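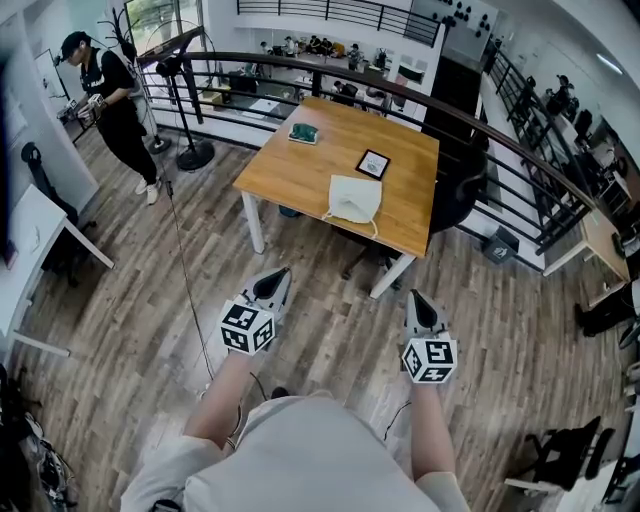
The table and the floor it stands on

Table with metal legs rocks on laminate floor, and the pads keep coming off

Posted by Si-woo Jang, 2020-03-19
Furniture and Floors > Tables and Chairs

I have a square table with a wood top and white metal legs. It stands on wood-look laminate in a rental apartment in Berngate. I bought it used four years ago and it never gave me any trouble in my last place, which had carpet. Since the move it rocks. If I lean on one corner while writing, the opposite corner comes up a little and then knocks back down. It isn't much but it spills coffee, and the neighbor below has mentioned the knocking.

What I have tried so far:

Folded cardboard under the short leg. Works for a day or two and then goes flat.

Stick-on felt pads on all the legs. They slid sideways within a week, and one came off completely and left a gray sticky smear on the floor. The table also rocked exactly as much as before, which I suppose makes sense if every leg got the same pad.

Tightening the bolts under the top. They were a little loose. It made the table feel stiffer but the rocking is still there.

The legs are hollow tube with a plastic plug pushed into the end. I don't see any thread or adjusting screw. I'm working at this table every day now, so I would like to fix it properly without spending more than 30 dollars. I also can't damage the floor, as the lease is strict about that.

Is it the floor or the table? And is there a pad that stays put on a metal leg? Also, how do I get the smear off?

Ouazzani
Member since July

First find out whether it's the table or the floor. Push down on the corner that rocks and note which leg is in the air. Then turn the table a quarter turn on the same spot and try again. If the same leg is in the air, the table is out of true. If a different leg is up, and it's always the one over a certain part of the room, the floor has a dip there. Often it is some of each.

If it's the floor, try moving the table before you buy anything. Laminate is laid over whatever was there before, and in older buildings the subfloor can be low along a wall or in front of a doorway. A foot or so in either direction may be enough. Press on the floor with your heel too. If the boards give and spring back, there's a hollow under them, and pads will not cure that because the gap changes with the load.

If it's the table, loosen all the leg bolts again. You tightened them with the table standing or upside down, one at a time I would guess, and that locks in whatever twist was already there. Do it this way:

Put the table right side up on the flattest bit of floor you have. Back off every leg bolt until the legs can move slightly. Put some weight in the middle of the top - a box of books is fine - and leave it so the feet settle. Then tighten each bolt part way, going across to the opposite corner each time, and go around again until they are all snug. Mine took 40 minutes, most of it lying on my back looking for the wrench. It took out nearly all of the rock.

Whatever is left you can take up with the feet. Pull one of the plastic plugs and measure the inside of the tube, both ways if it is square. You want threaded inserts that push into the tube, with a leveling foot that screws into the insert. Hardware stores sell them in sets of four. Check the wall thickness of the tube as well as the outside size, because that's where people order the wrong ones. Tap them in with a rubber mallet, or a hammer and a scrap of wood. Screw all the feet in fully, stand the table up, and back out the one that's short until the knocking stops. Keep the old plugs in case you move back to carpet.

Get feet with a felt or soft rubber base. Bare hard plastic will be fine until a piece of grit gets under it.

Brimholm

i had the same thing with a kitchen table and just used a wine cork. cut a thin slice, put it under the short leg, done. cork doesnt go flat like cardboard does. you can color the edge with a marker if it bothers you. been like that for ages

wouldnt bother with new feet for a used table but up to you

Kusturik

Agree with Ouazzani on the bolts. I'll take the pads and the smear.

Stick-on felt fails on metal legs because the contact area is small and the plug is usually a waxy kind of plastic that glue doesn't hold to. Dragging the table does the rest. If you want to stay with pads, wipe the plug with rubbing alcohol, let it dry, roughen it with fine sandpaper, wipe again, stick the pad on and leave the table upside down overnight. They last a good deal longer that way. The other kind is a rubber cap that slips over the outside of the leg with felt already set in the bottom. Those don't slide off. They aren't pretty on a white leg, although you can get clear ones.

Be careful with black rubber on laminate or vinyl. Some of it leaves a yellow or brown mark over time that doesn't clean off. It is a stain in the surface and your landlord will see it. Clear silicone or felt is safer.

For the smear, start with a plastic scraper or an old store card held nearly flat. Then put a little rubbing alcohol on a cloth, not straight on the floor, and rub along the direction of the boards. Wipe with a damp cloth after and dry it. Try it in a closet first. Don't use a steam mop or leave anything wet sitting on the joints. The edges swell and they don't go back down.

One thing on the cork - it works, but it isn't attached to anything, so the next time you lift the table to sweep, you have to find it again. A dab of double-sided tape on the top side is enough to hold it to the leg.

Comment from Si-woo Jang

Thanks. I did the quarter turn test and it's the same leg both times, so the table. Will redo the bolts tonight. The inside of the tube measures differently on two of the legs, so I may be using cork on those.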